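Was übrig bleibt
Eine Kurzgeschichte

Am Abend des Abschieds blieb ich als Letzter im Büro, und zwar aus dem niedrigsten aller Gründe: Ich hatte den Zettel nicht gelesen. Auf dem Zettel stand, wer als Letzter geht, räumt auf. Er hing neben der Tür, an der ich vier Jahre lang vorbeigegangen war, und ich hatte ihn immer für eine Fluchtwegskizze gehalten.

Die Firma Bramex, zuletzt auch Inlow, zwischendurch für ein teures Frühjahr Gruber & Uvley, hatte Verpackungen verkauft. Also die Idee von Verpackungen. Wir schrieben Gutachten darüber, wie sich ein Becher in der Hand anfühlt, wenn er leer ist, und wie, wenn er es gleich sein wird. Unser größter Erfolg war eine Studie mit 139 Seiten, in der das Wort »Deckel« vermieden wurde. Im März kam der Brief, danach kam nichts mehr, und jetzt gab es Kartoffelsalat.

Gegen neun waren alle weg. Man hatte sich umarmt, man hatte versprochen zu schreiben, jemand hatte die Zimmerpflanze mitgenommen, die ich eigentlich für meine hielt. Zurück blieben ich, der weiße Tisch und das, was vier Dutzend erwachsene Menschen zurücklassen, wenn sie glauben, dass es noch einen anderen gibt.

Ich arbeitete mich vor, Teller um Teller, bis fast nichts mehr dastand.

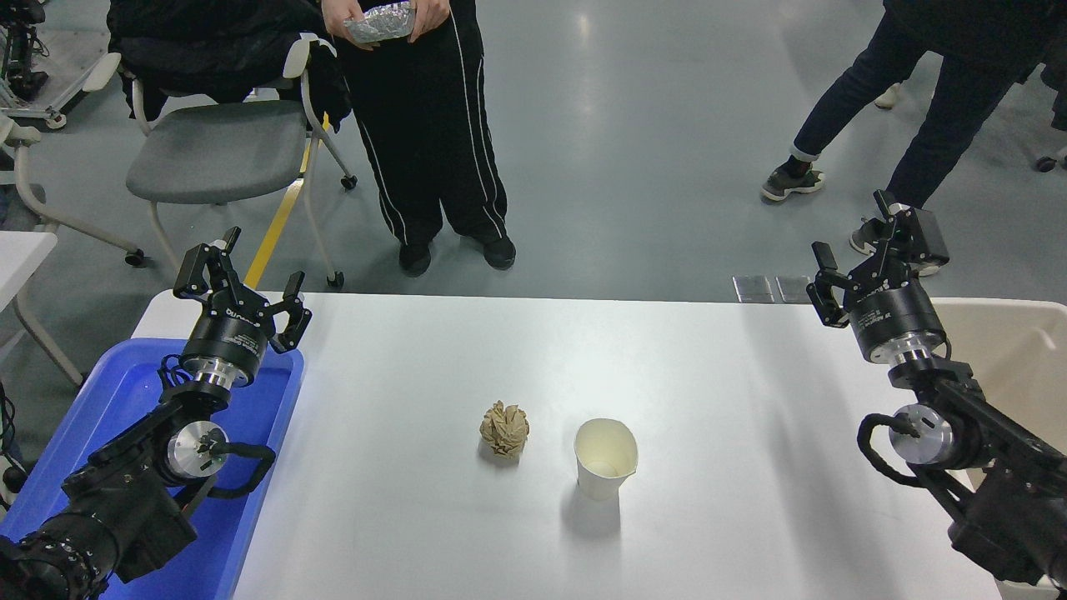
Seite 17

Ein Papierknäuel und ein Becher. Mehr war von der Sache nicht geblieben, und ich muss sagen, es kam mir ungefähr angemessen vor.

Nun ist es nicht schwer, ein Papierknäuel wegzuwerfen. Ich habe es in meinem Leben oft getan, meistens waren es meine eigenen Entwürfe. Aber ich hatte vier Jahre lang für Geld über solche Dinge nachgedacht, und das verlernt sich nicht an einem Abend. Ich sah den Becher an und dachte: Faserstoff, weiß, am Rand nachgiebig. Ich sah das Knäuel an und dachte: Packpapier, Zustand nach Gebrauch, Haltung trotzig. Dann dachte ich, dass ich dringend unter Leute müsse.

Links vom Tisch die blaue Wanne, rechts der helle Eimer. Was in die Wanne gehörte und was in den Eimer, war bei uns Gegenstand einer Arbeitsgruppe gewesen. Die Arbeitsgruppe hatte zweimal getagt und sich auf ein Logo geeinigt. Das Logo kostete 2.982 Euro und zeigte einen Pfeil, der sich selbst in den Rücken fiel. Über die Wanne wurde nie abgestimmt. Die einen warfen Papier hinein, die anderen ihre Mittagspause, und der Chef, ein Mann mit Sinn für Kompromisse, legte seine Post daneben.

Ich nahm das Knäuel und hielt es ans Ohr. Fragen Sie nicht. Es knisterte auf eine Art, die ich von unseren Betriebsversammlungen kannte: Man hörte deutlich, dass etwas nachgab, aber nicht, was.

Selbstverständlich faltete ich es auf. Ich hatte mir den ganzen Abend lang ausgemalt, irgendwo müsse noch ein Wort an mich gerichtet sein, ein Dank, eine Widmung, notfalls ein Vorwurf. Das Papier war leer. Ich drehte es um. Auf der anderen Seite war es noch leerer. Ich knüllte es wieder zusammen und legte es zurück an seinen Platz, wobei ich es zweimal nachrückte, wie man eine Krawatte nachrückt, die einem Toten gehört.

Dann setzte ich mich auf den Boden und hielt dem Becher einen Vortrag.

Ich sagte ihm, dass seinesgleichen uns ernährt habe. Dass wir Großes mit ihm vorgehabt hätten, 1.000 Stück zur Probe, danach 4.000, danach die Welt. Dass es an ihm nicht gelegen habe. Der Becher nahm es gefasst auf. Er war der beste Zuhörer, den ich in diesem Haus gehabt hatte, auch weil er nirgendwo anders hinmusste.

Draußen sprang der Bewegungsmelder an und wieder aus. Ich bekam Hunger und erinnerte mich, dass der Kartoffelsalat in einer Handtasche das Gebäude verlassen hatte.

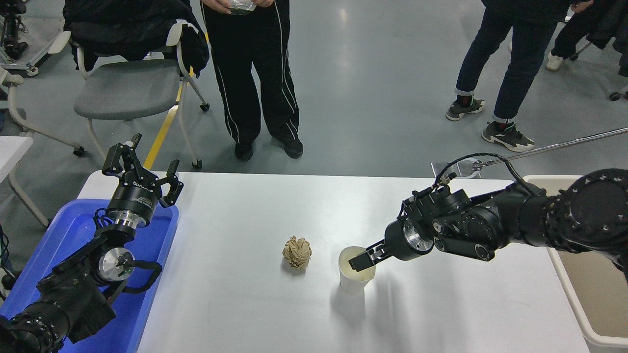 Tisch, Becher, Papier. Hinten der Stuhl mit der schwarzen Jacke.

Die Jacke bemerkte ich erst, als ich aufstehen wollte. Sie hing über der Lehne des grauen Stuhls, als sei ihr Besitzer nur kurz eine Etage tiefer, um jemandem recht zu geben. Meine war es nicht. Meine hatte ich an.

Damit war die Lage neu. Wer seine Jacke hängen lässt, ist noch nicht gegangen, jedenfalls nicht im Sinne des Zettels. Ich ging zur Tür und las ihn noch einmal, jetzt mit der Sorgfalt eines Menschen, der einen Ausweg sucht. Wer als Letzter geht. Da stand nichts von Bleiben, nichts von Hunger und nichts von vier Jahren.

Ich schob den Stuhl ein Stück, die Rollen liefen anstandslos, und strich der Jacke die Schulter glatt. »Sie haben dann den Rest«, sagte ich zu ihr. Wir hatten uns im Haus immer gesiezt.

Den Becher und das Knäuel ließ ich stehen. Auf der Treppe fiel mir ein, dass ich das Licht hätte ausmachen können, aber auch das war jetzt nicht mehr mein Ressort.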